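**Plommont** is a series of mystery novels set in Leridholm, a fishing town on a northern lake. The books are published by Hisik and can be read in any order, although two of them share a single case.

## Setting

Most of the action takes place in winter, when the ferry stops running and the town can be reached only by a gravel road. The first novel opens in February with a break-in at the Cabrera, a hotel that appears in every later book.

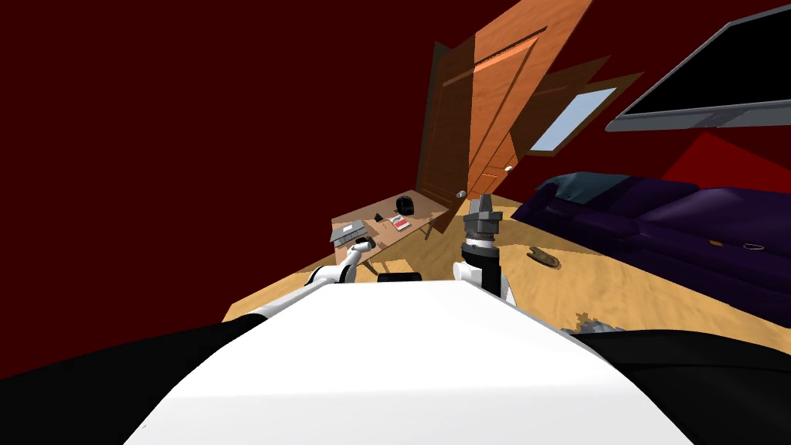

The hotel's night clerk tells the story in the early novels. Later ones switch between the clerk and a retired surveyor, and the chapters become shorter.

## Publication

Hisik issued the series in paperback first. A hardcover set followed, with a map of Leridholm inside the front cover. The map leaves out the old cannery, an error corrected in the second printing. 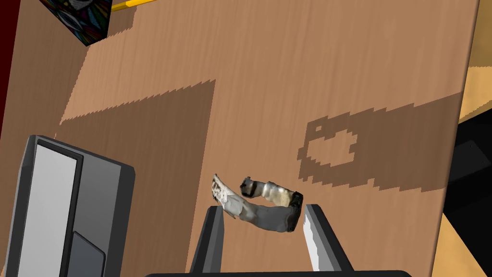 ## Style

The novels use plain language and contain little violence. Each has 20 chapters, and the culprit is usually named in the last two.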